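Talks > Remembrance & gifts > Plimitstead
Search talks Go

Notes, Shiuli Gazi, 29 July 2023

Start with thanks to Iresha Samarakoon. Then straight in, no slides for first bit.

Why people buy a keepsake. Mostly a friend, not the family. They dont know what to write. Say this slowly. 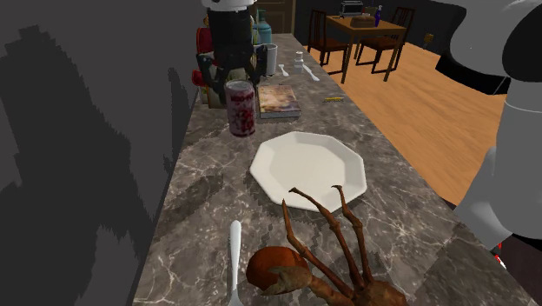

Issue 2

Card wording: keep it short. Use the baby's name if the parents do. Never "at least". Read out the Araya card, pause.

Numbers: 833 orders last year, 600 with a handwritten note. December busiest. Mention Sender does the posting, plain outer box, no logo. 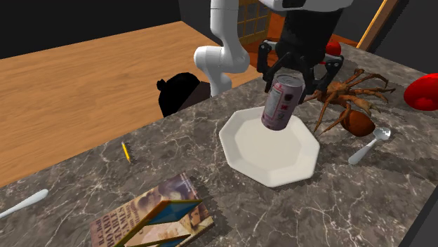
Questions they'll ask

- Engraving, can it be changed after? Yes, before it's packed
- Siblings – small second star, same ribbon
- Returns, see Brivon leaflet, pile by teh door

We use cookies to remember your visit. Accept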